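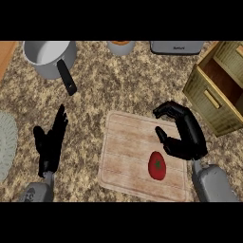
My sister-in-law has decided that what our family needs is a week at Brindivbridge, and so far I'm the only one asking what it costs.

Brindivbridge is a family camp. You get a cabin, three meals a day in a big hall, and a schedule. The schedule is what gets me. The website promises "unhurried time together" and then the sample day starts with flag and stretch at 7:15 and doesn't let go of you until the campfire at 9. I have raised two kids on evenings with less structure than that and they can both tie their shoes.

The base price is $577 per person for 5 nights. Kids under four are free, which would have been great for us a while back. Then there's a "shared supplies fee" on the second page of the form. I wrote to ask what supplies are being shared and got a very friendly answer that mentioned crafts, sunscreen stations and "the overall experience." I wrote back. Still waiting.

I know how I sound. My husband tells me I did the same thing before the beach trip, and I had a fine time at the beach. I did have a fine time. I also found mold behind the fridge in that rental and was right about the parking.

What bothers me more than the money is the idea that we can't be a family in our own house. Every camp like this one sells itself that way. There's a quiz on the site (of course there is) from an outfit called Estetti that scores your "household connection." We got a low number. It asked how many meals a week we eat together with no devices in the room. Does the oven timer on my phone count? It didn't say. The quiz ended by offering me a $200 workshop, and at that point I closed the laptop and went to fold towels.

The kids want to go, I should say. Well, one does. The younger one has heard there's a rope swing and has stopped listening to anything else. The older one asked if there would be a door on his room, and when I looked at the cabin floor plan there were 2 bunk rooms with a curtain between them. He said "no thanks" and left the kitchen.

I did ask around. A mom from Shehu, the swim club we used to belong to, went with her crew a couple of summers ago and said it was lovely and that the food was "camp food." I pressed her a bit. She said her kids lived on cereal. She also said they still talk about the night hike, and that she cried a little on the drive home, and I don't really know what to do with that piece of information.

So we're at a standstill. The early rate goes away at the end of the month and my sister-in-law has texted me the link again with a row of suns after it. I've told her I want the refund policy in writing before anybody puts down a deposit. She says it's on the site. I've looked, and I found a page with a photo of a canoe and the words "we'll work with you."

I've written to them about that too.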